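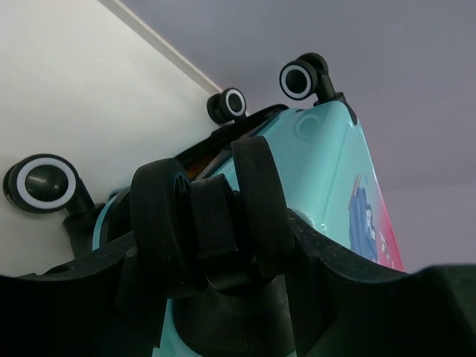
Waiting for a biopsy result was harder than the biopsy itself, Ashwin Kartha told the people who came to the Udico Lung Center's open house this spring, and what he wanted most in those weeks was somebody who would pick up the phone and tell him where things stood.

Home | Patients & Families | Our Clinics | News | Contact

Udico Lung Center Opens Second-Opinion Pathology Service for Patients with Rare Chest Tumors

Saturday, April 12, 2025
By the Udico Communications Office

The Udico Lung Center is very happy to announce a new second-opinion service for people who have been told they may have a tumor of the thymus, the small gland that sits behind the breastbone. These tumors are uncommon, and many hospitals see very few of them in a year. Under a microscope they can look a good deal like lymphoma or like some kinds of lung cancer, and the treatment for each is quite different, so a careful second look at the tissue can matter a great deal to a patient and to the family sitting beside them.

The service will be run together with the Ingvarsson Pathology Group, whose doctors have read chest biopsies for our center for 19 years and who have been, we are glad to say, good neighbors and good friends for all of that time. Every case will be read by two pathologists working separately. If they disagree, they sit down together with the patient's scans and talk it through before anything goes out to the referring doctor.

Patients do not need to travel for the first review. Their own hospital can send the slides and the tissue block, along with the imaging and a short letter, and our office will help with the forms -- we know there are a lot of them. Those who would like to meet one of our doctors in person afterward are warmly invited to do so, at either the Flakex Street clinic or the smaller one in Stelon, where parking is easier and the waiting room is a little quieter.

A nurse coordinator will be assigned to each patient on the day the slides arrive. She will call to say that everything came in safely, and she will call again when the report is ready. Patients and relatives are welcome to ring her in between, even if the question seems a small one. That part of the plan owes a lot to the families who wrote to us over the winter, and we would like to thank them for their letters, some of them many pages long and all of them read.

Referrals are being accepted now for the Flakex Street clinic. In-person visits at Stelon will begin in June, once the new consulting rooms are ready. Doctors who wish to refer a patient, and patients who would like to ask whether a review makes sense in their case, may call the center's main desk during office hours and ask for the second-opinion office. A review does not replace the care of a patient's own physician, and all reports are sent to that physician as well as to the patient.

We use cookies to remember your settings and to see which pages are read. By continuing to use this site you accept our cookie notice.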